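Hallow Mending Records: read me first

Welcome, and thanks for picking up this little dataset. It gathers what we learned from the repair evenings at the Murley hall in Nollton, where neighbours bring in torn, worn or unravelled clothes and go home with them patched (or at least with a good idea of how to patch them).

What's inside

There are 600 rows in mends.csv, one for each garment. The columns are garment, fibre, colour, damage, stitch, minutes and notes. Colour is whatever the owner called it, so you'll meet "greyish", "sort of plum" and one very confident "teal", and I've left them all alone. A second file, threads.csv, lists the 65 threads we keep in the tin, with their weights.

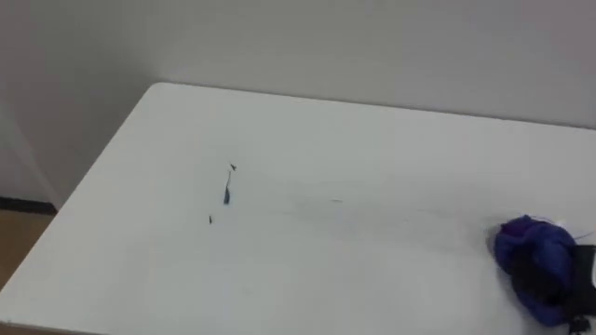

Words and tidying by Kyriaki Vasilakis, with stitch names checked by Ching-wen Liao

The minutes column needs a bit of patience. We wrote times down on paper for the first 12 evenings, and people chatted, stopped for tea and came back – so please treat anything before August as a generous estimate. After that Hryhorii brought in a proper timer and things got much neater.

Known gaps

Knitwear is thin on the ground in 3 of the evenings, when the darning needles went missing. Blank cells mean we forgot to ask, and a dash means the owner didn't know.

Using it

Please do use it, share it and teach with it, and credit the Hallow menders if you can. Corrections are very welcome on any Wednesday evening at the hall, or leave a note for Kwan-ho Lai at the front desk.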